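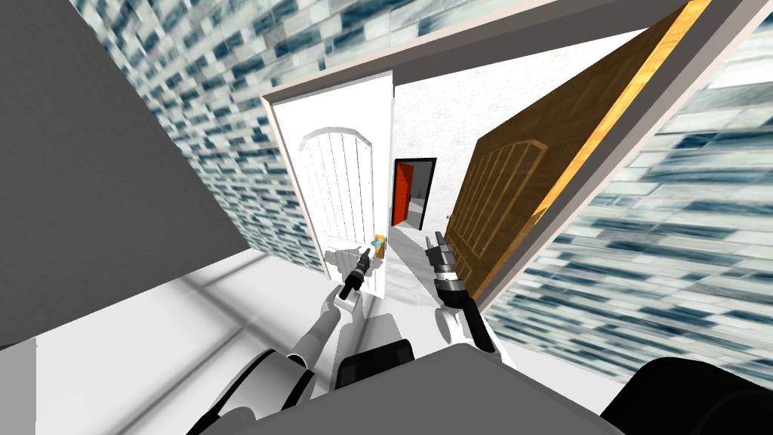 The bus to Bestesard leaves at 8 in the morning, and if you miss it you can wait for the afternoon one or you can do what I did and talk your way onto a bread van. I recommend the bread van. The driver knew every bend in the road, took most of them with one hand, and gave me a warm roll the size of my shoe before I had even told him where I was headed. When I said I was going up to see the standing stones, he laughed and said, "Which ones?"

Fair question! I had come for the famous row, the one on the postcards, and I had no idea the whole ridge is dotted with them. There are stones in sheep pens. There is one behind the gas station with a clothesline tied to it. The village of Bestesard has grown up around them the way a town grows around a river, and people give directions by them: left at the leaning one, past the twins, stop before you get to the fat one.

The row itself is a twenty-minute walk above the village, on a path that starts out as a proper lane and then gives up. I went in August, when the grass is yellow and full of crickets, and by the top I was sweating through my shirt and very glad of the roll. Then the path comes around a shoulder of hill and there they are, 52 stones in a line that is almost straight but not quite, running along the crest toward a gap where you can see the sea on a good day. I had a good day.

I'd read that they were huge. They aren't, most of them. A few come up to my chest, a lot come up to my knee, and the biggest, the one the locals call Zirkov, is a little taller than a delivery truck. It stands at the eastern end and tips forward slightly, like somebody trying to hear a conversation. Children touch it for luck before exams. There's a shiny patch at just the height you'd expect, and another one lower down that I'm told is from goats.

What Zirkov was for depends on who you ask. The booklet at the little museum says that each stone marks a household that came over the ridge from the inland valleys, and that the big one was put up for the family that led the way. The woman who sold me the booklet said that was nonsense. Her grandmother's version is that the stones are the guests at a wedding, and Zirkov is the uncle who wouldn't stop making his speech. I like hers better. (She also charged me half price for the booklet, on the grounds that it was wrong.)

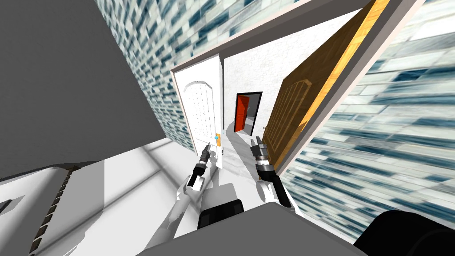

I stayed two nights at a guesthouse in Taipe, the next village along, which has exactly one street and a very good bakery. My room looked out over somebody's beans. Taipe people are a bit sore about the stones, I think. The row ends a short walk before their boundary, so Bestesard gets the museum and the postcards and the summer festival, and Taipe gets the cars turning around in its square. Over supper I heard at least three theories about stones that used to stand on the Taipe side and were carried off one winter by persons unknown. Everyone at the table knew perfectly well which village the persons had come from.

There may be something in it. The oldest map in the museum, a brown and crumbly thing under glass, shows the line running on past the crest and down toward the Taipe well. Stones do wander up here. They get used as gateposts and bridge slabs and doorsteps, and my guesthouse had a suspiciously handsome one under the kitchen window with geraniums on it. I asked. The subject was changed to soup.

The festival is the thing to come for if you can manage the timing. It falls at the end of August and it's called the Rastard, after the long wool cloth that gets carried up the hill. I had pictured something about the size of a tablecloth. The Rastard is 333 feet long! It takes most of the village to hold it, everybody walking single file with a bit of cloth on one shoulder, and from below it looks like a red caterpillar with a great many legs. They wind it in and out between the stones, around the front of one and the back of the next, until it reaches Zirkov, and there the oldest person who has made the climb on foot ties the end in a knot. Then there is singing, and a kind of plum liquor I will be more careful with next time.

A new section is woven every year and sewn on at one end, and the most worn section is snipped off the other, so the cloth stays the same length and nothing in it is very old. The pieces that come off go to babies born that year. I met a man in his seventies who still had his, folded in a tobacco tin, gone pink with age. He let me hold the tin but not the cloth.

Some practical bits, as I know I'll get letters. There are 200 beds between the two villages in summer and every one of them is taken for the Rastard, so book in spring or bring a tent; the meadow below the museum is open to campers and has a tap. The row is free to visit and never closed. Go at the end of the day if you can, when the light comes in sideways and you can see the cut marks on the flat faces, rows of little notches that vanish completely at noon. Wear real shoes. Take water, there's none on top. And please don't climb on the stones, even the low ones, even for a photo. I watched a visitor try it and he was told off by a nine-year-old in two languages.

On my last morning I walked up again before breakfast. There was mist in the gap and no sea at all, and a farmer was moving his sheep along the line, the whole flock pouring in and out between the stones much as the cloth had done. He nodded at me, gave Zirkov a slap on the side as he went by, and whistled for his dog. I stayed until I got cold, then went down to Taipe for a roll and caught the bus with a minute to spare.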